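Home | Forums | New posts | Search | Log in

Category: Software > Imitation learning > Data and perception

Thread: Time alignment between two hand-held grippers, policy closes too early
Started by tkach_lab, September 19, 2026

tkach_lab wrote:

Hello all. I am working on a small sorting project at Allelitz, we teach a policy to take fruit from a table and put it on a plate. We collect with hand-held grippers, one camera on each, and train one policy for both arms. Until now I have 1000 episodes after cleaning.

My problem is the closing moment. On the arm, the fingers begin to close when they are still a little before the fruit. With large and round objects it does not matter much, because the jaw is wide open and the object is in between anyway. With small objects the tip pushes it away, and then the policy goes after it and pushes it again.

I log video at 30 frames per second and the jaw width in a separate stream. Both have timestamps from the same computer. I train with the Hetance loader, default settings. Does anyone have the same?

mossgrown wrote:

Which timestamp is it for the video? The time when the frame was taken, or the time when your program received it? With most USB cameras you get the second one if you don't ask for the first.

tkach_lab wrote:

It is the time of receiving. I thought the difference would be small.

mossgrown wrote:

Then there is your problem, I would say. Your picture is older than its label. The policy sees the tip before the fruit, and the width in the same row already belongs to a later moment, when the hand was closing. It learns exactly what you gave it.

Film a screen with a running millisecond clock, compare the clock in the frame with the timestamp, and subtract. We measured nearly 36 ms on ours.

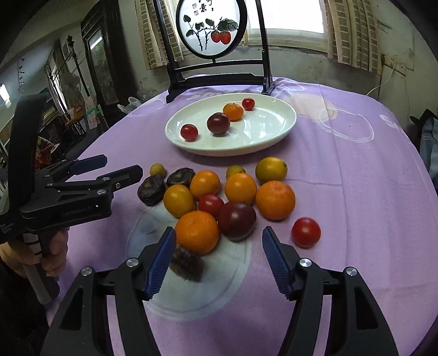

velocity_limit wrote:

I don't agree that the delay explains everything. At 30 frames per second, 36 ms is only a bit more than one frame, and a person moves slowly in the last centimetres. I would look at the depth first. A gripper camera is poor at judging distance when the object is small and has a dark, rough skin. Take a case like the wrinkled dark brown dried fruit lying just beyond the tips, with the tangerine directly behind it. For the network, a closer dried fruit and a closer tangerine are two quite different distances, and if it looks at the bright one, the closing will be wrong. Please check whether your failures are only on the dried fruit or also on the cherry tomatoes. If it is the delay, both should fail in the same manner.

tkach_lab wrote:

This is a good test, thank you. I had mixed all the small objects in one class called "small", so I must go through the logs again.

pelikaan wrote:

While you are there, look at the second hand too. With two grippers over one table, each camera sees the other gripper come in, with its jaws open and the same blue pads on the fingers. Our policy learned to use the other hand as a signal. When the left gripper pointed at an object, the right one closed, even with nothing between the jaws. We found it by masking the other gripper in the validation frames. The closing error changed a lot, and it should not have changed.

velocity_limit wrote:

Masking also removes useful information. Two arms need to see each other if you do handovers.

pelikaan wrote:

Yes, I speak only of masking in validation, as a test. For training we kept the full picture and added more episodes where only one hand works.

tkach_lab wrote:

So, I did both checks over the weekend.

1. Clock test. The left camera is late by 18 ms, the right one by 36 ms. I did not expect that they differ. They are the same model but the right one goes through a hub.

2. Failures by object. Cherry tomatoes fail as well, but clearly less often than dried fruit. So perhaps you are both right.

I moved the timestamps, each camera by its own value, and started a new training with no other change.

mossgrown wrote:

Please write the offset in the metadata of each episode and leave the raw files as they are. In November you will change the cable and then you will not know which files were corrected.

velocity_limit wrote:

I agree with this one. Does the Hetance loader accept an offset for each stream? When I used it last, there was one value for all the cameras.

tkach_lab wrote:

Still one value. I made a small patch which reads it per stream and interpolates the jaw width to the frame time. Before, it took the nearest sample, and this also gave an error. I can put the patch in the Trendale tools folder if somebody wants it.

pelikaan wrote:

I want it, please. Do you interpolate the pose also? Linear is fine for the position, but for the rotation you should use slerp, or you will have strange small jumps when the wrist turns quickly.

tkach_lab wrote:

Position only for now. I will add the rotation before I upload.

The first result with the new training: tomatoes are fine now. On the dried fruit it still closes early when there is another fruit directly behind. I will collect more episodes with this kind of arrangement and write again when I have them.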